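Prestow @prestow_bench
23/06/2025

1/ Thread on the Hashemi teardown kit, the add-on gripper and software package sold for desktop PC disassembly and rebuild. We have had it on the bench since November. Notes below, in the order I wrote them down.

2/ What you get: gripper, wrist camera, fixture plate files to print yourself, and a license for Sasent, the task software. The arm is not included. Budget for that separately.

3/ Gripper first. Flat black links, exposed screw heads, no cover. I like that for service. Every fastener I needed to reach took a hex key and no disassembly of anything else.

4/ The long links matter in a tower case. Cable slack is the main problem around the drive bay, and a bulky hand would drag half the harness with it.

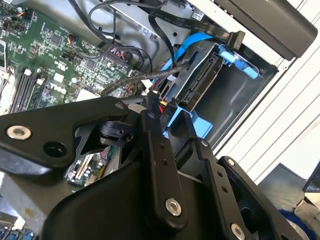
5/ Wrist camera view is usable but the links take up a lot of it. Sasent lets you mask them out. Do this on day one. Default mask is too tight and it will treat a screw on the gripper as a screw in the case.

6/ SATA plugs: fine on straight pulls. Latching plugs need a second approach angle, which you teach by hand. Took me 2 tries per plug type. The manual gives this one paragraph.

7/ Drive caddies with side tabs are the weak point. The fingers reach the tabs, but grip force is set globally per job. You want it set per step. I have asked for this. The reply was "on the list."

8/ We logged 342 runs, where a run is one part out or one part in. 118 stopped and asked for help. Most stops were cables. CPU and memory steps rarely stopped once the case was located properly.

9/ Locating the case: lay it on its side, open face up, and butt it against a hard stop. Sasent finds the motherboard on its own, but if the case shifts mid-job it does not look again until the next part.

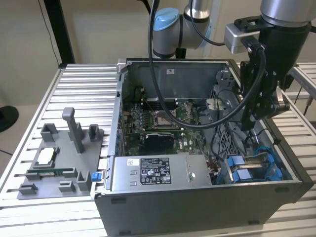
Thread length: 2 min read

10/ Fixture plate. Print it in something stiff. CPU gets its own recess, memory sits in a long cradle. My first plate had warped corners and the placement error went straight into the rebuild.

11/ Arm cable routing is your job. Leave enough slack for full wrist rotation, then check the loop at the lowest pose. Ours hangs over the case opening and I still plan to move it.

12/ Price: 1,146 for the yearly Sasent license, hardware quoted on top. The older Solex package was a one-time purchase. It also had no recovery after a failed grasp, so you restarted the whole job.

13/ Recovery here is decent – it backs off, looks again, tries once more, then waits for you. It does not say why it failed. The log has a code, and the code table is in a separate PDF.

14/ Would I renew? For a bench that sees the same two or three case models, yes. For mixed intake, no. Teaching a new case took me most of an afternoon each time.

15/ Next up is the per-model template export. If it works between two arms I will post the settings.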